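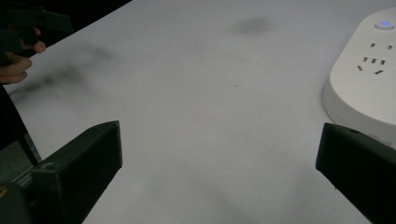
Casdale Tracing Notices is a text collection of family tracing notices from border-crossing bulletins. People looking for relatives lost track of during the Brorkenitz evacuation, mostly. Paper originals, scanned then OCR'd, then fixed by hand where we had time. Small marks are the big headache. A tiny dark speck on plain white, like the one on the tabletop there, is all it takes for the OCR to put in a period and split a surname in two. Gray smudges do less harm, they usualy come out as nothing. If a name looks chopped, check the raw field first.

Last updated: May

What's in it

One row per notice. Fields: notice_id, bulletin, language, place_last_seen, relation, body_raw, body_clean, status. Names of the people sought and the people looking are swapped for codes. Place names kept down to district level, no lower. Notices about kids under 13 have the body text removed, only relation and status stay.

The bulletin came out every Tuesday. 25 issues covered, 3 missing - never found copies. Issue numbers skip where those should be, don't renumber.

Languages are mixed, sometimes inside one notice. The language field is whatever the first line is in. Not great, we know. 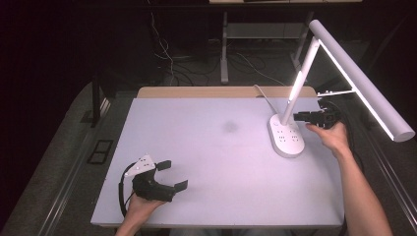 Status field is the one people misread. "open" means no follow-up was printed. It does NOT mean the person is still missing. Families got back in touch by phone, through relatives, through the Cembridge office, and never told the bulletin. Please don't publish a count of missing people from this column. "closed" means a later issue printed a closing line, nothing more than that. Reason for closing isn't recorded.

Spelling of places: we used the Konstantinidis gazetteer, older edition, becuase the new one drops villages that were merged. Anything not in there is left as printed.

Known problems

- Duplicates. A family could run the same notice again after 30 days with small changes. Not merged.
- Dates written as day/month and month/day both. Left alone.
- body_clean is only hand checked for the first half of the issues. After that, OCR plus a spelling pass.
- relation is blank a lot. Blank = not stated, not "none".

Use

Research and archive work fine. No re-identification, no matching against social media, no resale. If you think you recognize someone, write to the Cembridge office and don't contact the family yourself. Removal requests get done before anything else.

To do: finish the hand check, split mixed-language rows, redo the worst scans.

Related
Brorkenitz Crossing Logs, data card
Casdale Radio Appeals, transcripts
Place name lookup, Konstantinidis spellings
Changes to the removal policy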